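Storeroom and packing corner, walk-round checklist, November
Site: Makevley, ground floor, back of the building
Marks: OK / NOT OK / DOUBTFUL. "Doubtful" means the form wants a yes and I don't feel like giving one.

## A. Floor and ways through

- [x] **A1. Doorway can be walked through.** OK on the day. Last month's sheet says OK too, and I had to turn sideways then, so I don't put much weight on last month's sheet.
- [ ] **A2. Boxes stored off the floor.** NOT OK. The answer I got was that they are "being sorted." They were being sorted in the spring.
- [ ] **A3. Edges of mats and carpet lie flat.** DOUBTFUL. Flat where I stepped. I did not move the boxes to look under them, and I doubt anyone else has.
- [x] **A4. Floor dry.** OK at 8:40 a.m. Says nothing about 4:00 p.m.

## B. Open cartons

- [ ] **B1. Each carton marked with what is in it.** NOT OK. Printing left over from the shipper doesn't count as a label. A Pirari carton was once opened here for what the printing promised and it was full of cable ties.
- [ ] **B2. Paper packing taken out once goods are unpacked.** NOT OK. Crumpled paper left in on top of small parts. It hides things and it burns.
- [ ] **B3. Flaps folded in or cut off.** NOT OK. Shin height.
- [ ] **B4. No carton over the weight limit.** DOUBTFUL. The limit is 11 kg. There is no scale in the room. "Feels fine" was written in this space on the last sheet and I have crossed it out.
- [ ] **B5. Plastic bags kept apart from goods.** NOT OK.

## C. Cleaning gear

- [ ] **C1. Mop and bucket have their own place.** DOUBTFUL. They stand against the wall, near the boxes. If that is their place, someone should mark it.
- [ ] **C2. Long handles hung or clipped.** NOT OK. The Flivix wall clips were ordered, I'm told. I have been told this before.
- [x] **C3. No cleaning liquids stored in food containers.** None found.

## D. Broken and sharp parts

- [ ] **D1. Damaged parts pulled out and binned.** NOT OK. See the gray bracket, last picture. The top edge is jagged, with a torn-looking piece standing up at one corner. Whether it was broken or cut I can't say, and it makes no difference to a thumb.
- [ ] **D2. Gloves available at the sorting spot.** DOUBTFUL. The Badawi order was for 500 pairs. I was shown 5.
- [ ] **D3. Spare parts listed.** The list has 2,940 lines. I asked for any line to be matched to any part in the room and gave up waiting.

## E. Pictures for this sheet
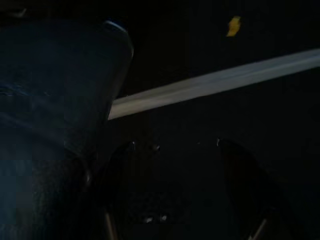
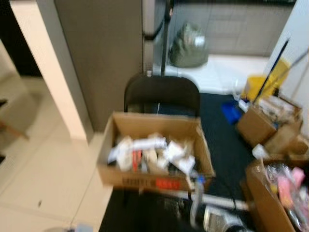
Cartons by the chair, see B2 and B5.
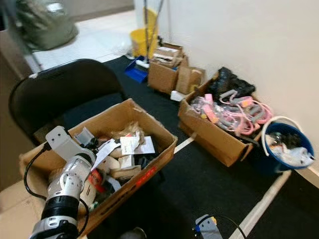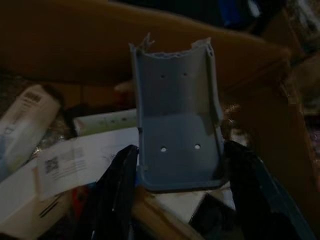

Makevley, November

**Comments**

The room was described to me as "basically done." I would call it started. The same items were open on the sheet before this one, and the only thing that had changed was the handwriting.

On D1: I expect to hear that the bracket is being kept for a reason. Fine. Then tape the edge, bag it, and write the reason on the bag.

On B4: please buy a scale before anyone argues with me about the number.

On C2: I will mark this OK when I see the clips on the wall with the handles in them. An order slip won't do.

Two items I'd like done by Sunday: label the open cartons, and take out the loose paper. Both can be done with a marker and a trash bag. The rest can wait for the next walk-round, when I will be looking under the boxes as well.

Result: NOT PASSED. Recheck needed for A2, B1 to B5, C2, D1 and D3.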